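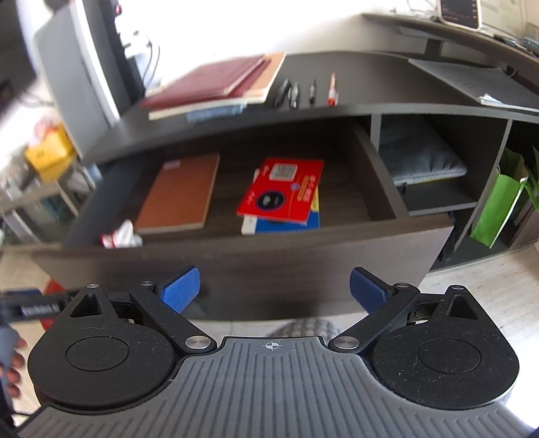 Where do you put notebooks and certificates so you can find them again? In the desk drawer, lying flat, with the ones you need most on top.

That's where I've landed after a whole evening on this desk, so here comes a thread. Get a snack. 1/

Background: I moved to Tasville in September and everything made of paper went onto the desk "for now." You know how long "for now" lasts. I've been working next to that pile ever since, sliding it over every time I needed room to write. 2/

Last week the Sivwood evening course wanted my certificate number and I spent 37 minutes hunting for the booklet. 37! It was between two notebooks, right by my elbow. I was so mad at myself that I pulled the drawer open that same night and started sorting. 3/

First thing I learned – dark red is a terrible color for keeping things apart. Maroon notebook, maroon booklet, dark red certificate with the gold lettering on it, and from the side they might as well be the same thing. I kept picking up the wrong one. 4/

So now I go by what's inside and forget the cover. Official stuff together, notes I still open together, notes I'm keeping because I'm sentimental together. The tan one stays with whatever I'm using that week. 5/ 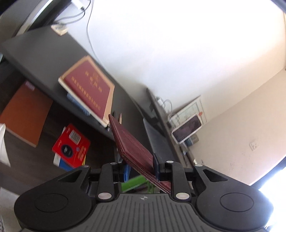

MY DRAWER RULES (copy them if you like)

Big flat things go in first, small things on top. If you do it the other way around you'll be lifting everything out every single time, and by the third time you'll just leave it all on the desk again. Ask me how I know. 6/

Books go in the middle of the drawer, one notebook off to the left, and I leave a little gap at the front corner for bits and pieces. The gap matters! Fill it and you'll be wrestling the drawer by the weekend. 7/

Pens stay out on the desktop. I tried a pen box from Mikia once and never opened it, so the pens just lie in a row now and I'm much happier. One sheet of paper next to them for lists. 8/

Hardcovers and folders with shiny covers: check the corners before you put them away. Corners catch on everything, and once one starts to crumple it only gets worse. Mine go in spine first now. 9/

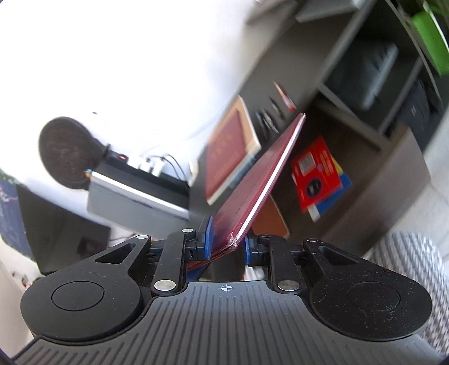 Dark red, take two. Check those corners, people.

Somebody asked if I scan things first. I do, but only the official ones, and I still want the real booklet where I can grab it. My scans folder has 260 files in it and I couldn't tell you what half of them are – so that's a thread for another evening. 10/

Next up is the shelf unit beside the desk. It's cluttered, I know, I'm looking right at it. If you have a system for that kind of shelf, please send it over, and tell me what you do with cables! 11/11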